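September 8, 2022

In by 8, a bit before the heating came on. Spent the first half hour going through yesterday's recordings from the Oment set. Threw out 18 of them. Most had the arm starting before the recording did, so the first reach is missing and there is nothing for the model to learn from at that end. Two I kept although the grip was poor, as the notes from Darnetti say they want some bad grips left in, so long as they are labelled.

## Morning

Cloth into basket, right hand only. It is the task we have put off since July. Boxes and bottles are easy to do over and over, but a cloth never lies the same way twice and I find it hard to judge when the fingers have hold of it. I drop it from a small height before each go and leave it how it falls. On Monday I was tidying it without meaning to, and all the starts looked alike when I played them back.

Controls felt slow until I restarted the Flosus software. Fine after that. My shoulder is sore from holding the arm out, so I am now stopping for a few minutes after each batch.

Total stands at 966 good examples across all tasks. Adeleke asked for over a thousand before they train again, so we should get there this week if the cloth doesn't hold us up.

I tried coming down on the cloth from straight above, then from the side. From the side is better. The lower finger gets in against the end of the fabric and the other can press on the top. I have written that down for whoever takes the next shift, but they should still mix the two.

Basket was on the left and empty, cloth bunched up on the right, hand just on it:
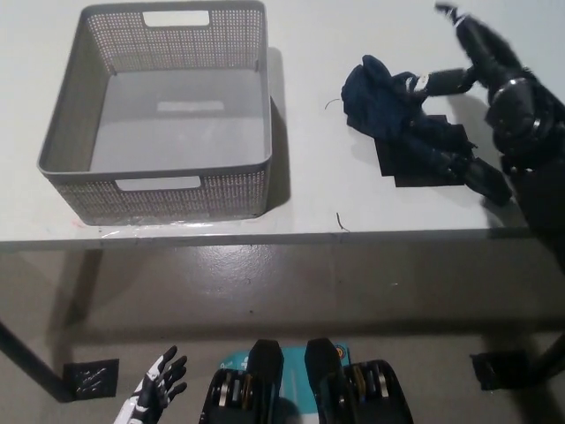
## Afternoon

Checked the labels and copied everything to the big drive. The copy stopped once and I had to start it again.

To do tomorrow: wipe the table, move the basket further back for half the runs, try a lighter coloured cloth. Ask about a stool.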